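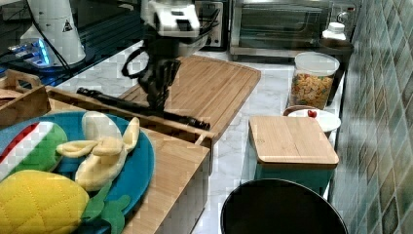

Stirka Teach Kit - hand guiding and remote control for small arms

Item no. 2153
By Hutier
In stock - ships from our Raronholm warehouse

Overview

Show the arm a task and save it. No code. Grab the wrist and move it yourself, or sit back at the desk and drive it with the remote handle. Every pass is saved as one take. Ten good takes beat fifty sloppy ones, so go slow at first.

Made for kitchen and tabletop work - picking up, setting down, moving things from board to plate, plate to box. Works with soft stuff, stiff stuff, long thin stuff. Long thin stuff is harder, see notes further down.

What's in the box

Wrist grip with squeeze trigger
Remote handle, left or right hand
Foot switch (start take / end take)
Stop button on a 234 cm lead
Control box with power cord
Cable clips, bag of 12
Quick start card

Not in the box: arm, gripper, computer, table clamp. Clamp is item no. 1548. People forget the clamp. Order the clamp.

Two ways to teach

By hand. Hold the trigger and the arm goes light. Let go, it holds where it is. Best for the first few takes of a new job, you feel right away when the fingers are about to hit the counter. Downside - your hand and sleeve end up in the camera view. If you train from video that matters. Wear a plain sleeve or use the remote.

By remote. Handle moves, arm follows. Speed can be set at quarter, half or full. Start at quarter. Wrist turn is on the same handle, open and close is on the trigger. The arm only follows while the thumb pad is touched, so you can lift your thumb, move your hand back to somewhere comfy and carry on. Takes most people an afternoon to stop overshooting.

Mixing both in one set is fine. Label them. The Ongart software adds the tag for you if you pick the mode before the take, not after.

Specs

Wrist grip weight: 234 g
Remote handle weight: 96 g
Joints supported: 6 or 7
Takes per project: 1548 max
Longest single take: 96 seconds
Control box power: wall outlet, 110-240 V
Remote link: cable or wireless (cable is better, use the cable)
Software: Ongart 4 or newer
Finger support: two-finger grippers and jointed multi-finger hands

Setting up

1. Clamp the base. Check it, then check again with the arm stretched out.
2. Run the cable down the arm with the clips. Leave a loop at the wrist, big enough that a full turn doesn't pull on it. A tight cable shows up as jerky takes and you will blame the software.
3. Plug in the control box, then the stop button. Box won't start without the button.
4. Open Ongart, pick your arm, hit Float Test. Arm should hang still when you hold the trigger. If it sinks, enter the gripper weight again.
5. Teach the table height. Touch one fingertip to the surface, press the foot switch. Do this on the cutting board too if you are working on one, the board is higher than the counter and the fingers will find out.
6. Record a throwaway take. Play it back at quarter speed with a hand on the stop button.

Tips for better takes

Same start pose every time. There is a Home button for this.

Move things between takes. Two inches left, a bit turned, other side of the plate. If the object never moves the arm learns a spot on the counter and nothing else.

Keep the clutter. Real kitchens have jars and bowls and ovens standing around and a set recorded on a bare table falls apart the first day out.

Pause a beat before closing the fingers. Half a second is plenty. Gives the take a clear grab point.

Long objects - pick near the middle, fingers across the length not along it. Lift straight up before you go sideways, specially if one end rests over a box or tray. An end that hooks on an edge will swing the other end into whatever is next to it.

Plush and foam - close less than you think. They spring back when you let go and can stick to the fingertips. Open wide, wait, then move off.

Delete bad takes right away. You wont remember which one it was tomorrow.

What it will not do

No force reading at the fingertips. You get motor load, that's all. Not rated for wet areas, not for food handling, not for use near an open flame or a hot oven. Two arms at once needs two kits and the Ongart pair license. Does not work with belt-driven hobby arms, too much slack in the joints.

Common questions from buyers

Can I use my own gripper?
Yes if it takes open/close over the wrist port. For jointed hands you pick a few preset shapes and the trigger blends between them. Single finger control from the handle is not there yet. Planned for April, no promise.

Does it need internet?
Only to sign in the first time. Takes stay on your computer.

How many takes for a simple pick and place?
Our bench sets run 96 takes for one object on one surface. More objects, more takes.

Left-handed?
Handle flips. Undo the two screws, turn the thumb pad, done. Tell the software or left is right.

Can I pause in the middle of a take?
No. End it and start over. Paused takes play back with a jump.

Shipping and returns

Orders in before noon go out same day, weekdays only. Thirty days to return, all parts in the box, cables included. Wrist grips with cut cable ends can not be returned. One year warrenty on the control box and handles, 90 days on the foot switch.

Spare parts

Thumb pad
Trigger spring, pack of 3
Cable clips, bag of 12
Foot switch
Stop button with lead

Spares ship from Raronholm too, flat rate. Put your kit serial number in the order notes - it's under the control box, silver sticker.

Page updated Wednesday, January 20, 2021. Older kits with the gray handle use a different manual, write to Hutier support and ask for the gray one.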